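Clollov Tabletop Demo Kit

Home > Data collection > Kits > Clollov Tabletop

Sold by Ostine. Ships in 2 crates. Lead time on request, June slots nearly gone.

For teams recording demonstrations for a learned policy and tired of building the same table over and over. You bring the arm. We send the table, the curtain, the fixed camera mount, the object set and the recording software. Set up before lunch, record after lunch. That's the idea anyway, allow a full day if it's your first one.

What you get

White tabletop, smooth finish, square edges. Wipes clean
Black curtain and rail, heavy fabric, blocks windows and people walking past
Camera mount for one fixed camera, beside or above the table, your choice, clamps included
Sovari recorder license, one station
Object set, 24 pieces, soft and hard mixed
Spare towels, 5
Printed task cards
Cable straps. More than you think you need, use them all

Not included: arm, gripper, laptop, camera, cart. Ask us about carts, we can quote them seperately.

About the object set

Mix of easy and annoying. Bowls, cloths, small bright things that fit in a closed gripper. Matte where we could get matte, glare ruins more takes than bad driving does. Cloth is in there on purpose. A policy that only ever saw rigid objects falls over the first time somebody leaves a towel on the table. Don't fold the towels neatly every time. Drop them, scrunch them, leave them where they land, then start the episode.
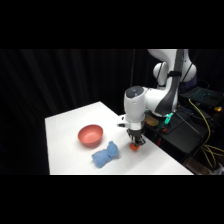
Task cards come in two levels. Level one is single pick and place, one target, one or more things in the way. Level two adds an order, so move this, then that, then stop. Do level one untill the operators are bored. Then do a bit more.

Between episodes, move everything. Bowl to the other side, cloth turned around, target somewhere new. Recorder shows a layout prompt on screen so the operator doesn't have to invent one at 4 in the afternoon when all the layouts start to look the same. You can turn prompts off. Please don't.

Sovari recorder

Camera stream, joint positions and gripper state, one clock. Start and stop from keyboard or foot pedal (pedal extra). Each episode gets kept, binned or flagged right after it ends. Flagged ones go in their own folder with a note field. Keep your failed grasps! Plenty of people ask for them later and by then they're deleted.

Letterbox option on by default, black bands top and bottom so every clip comes out the same shape whatever camera you run. Switch off in settings if your pipeline crops for you.

Export to plain video plus a table of states. No cloud account needed. Disk use depends on your camera, bring a big drive.

Fit and space

Works with most single arms mounted at the side or on a cart. Table and arm base should not touch, leave a hand's width or the vibration shows up in the video. Curtain goes at least an arm's reach behind the table. Run cables off the back or the far side, never across the tabletop.

Setup help

Juwita Hartono runs remote setup calls, Monday mornings. One call is in the price. She'll check camera angle, lighting and reach, and go through your first 70 episodes with you if you upload them ahead of the call. Worth doing, most problems are in there already and they're cheap to fix early.

Options

Foot pedal
Second camera mount
Sutanto soft lamp, pair
Extra object set (kitchen, or workshop)
Extra recorder license

Returns: unopened crates only. Opened object sets can't go back. Missing piece, tell us which one and we send it.

Quotes by email, put "Clollov" in the subject line plus your arm model and mounting side.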